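Skusen forums > Shop Floor > Automation and us

Thread: They gave the packing bench to the arms

lowbench_59
Gift basket packer at the Lasgate site, nights. Since November I've been "cell attendant," same pay, new lanyard. My old job was putting things in baskets. My new job is standing near the things that put things in baskets.

They're still being taught, on a practice table with a cloth and a wicker basket. Blocks and a ball for now, no actual product. Two arms, two different sets of fingers.

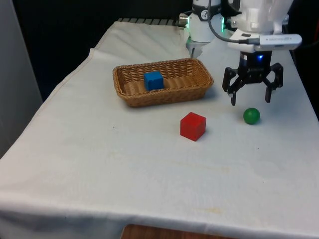
Target is 120 baskets a shift once they go on the real line. I used to do that before lunch and still had time to complain about it.

marrowfat
What happened to the rest of the bench?

lowbench_59
Two went to returns, one took the money. Dilek Canpolat got made trainer, so she spends all night showing a robot what she did without looking for years. She says it listens better than I did.

Jiang_dayshift
Unpopular view, but my wrists are glad. We got a Maltico cell last year and I sleep through the night now. Packing was never a calling.

marrowfat
Your wrists kept their job. Ours went from 11 people to four and the four do all the jams.

Jiang_dayshift
Fair. We lost people too, I'm not saying we didn't.

lowbench_59
My wrists are fine with it. It's the quiet I mind. You could talk at the bench. Now Sihan Ren from engineering comes by, asks for "any observations" and types for longer than I spoke.

tallyho932
Ask for the new job title in writing with a pay grade next to it. Ours stayed "interim" for 365 days.

lowbench_59
Asked at 4 am. Was told it's a great question.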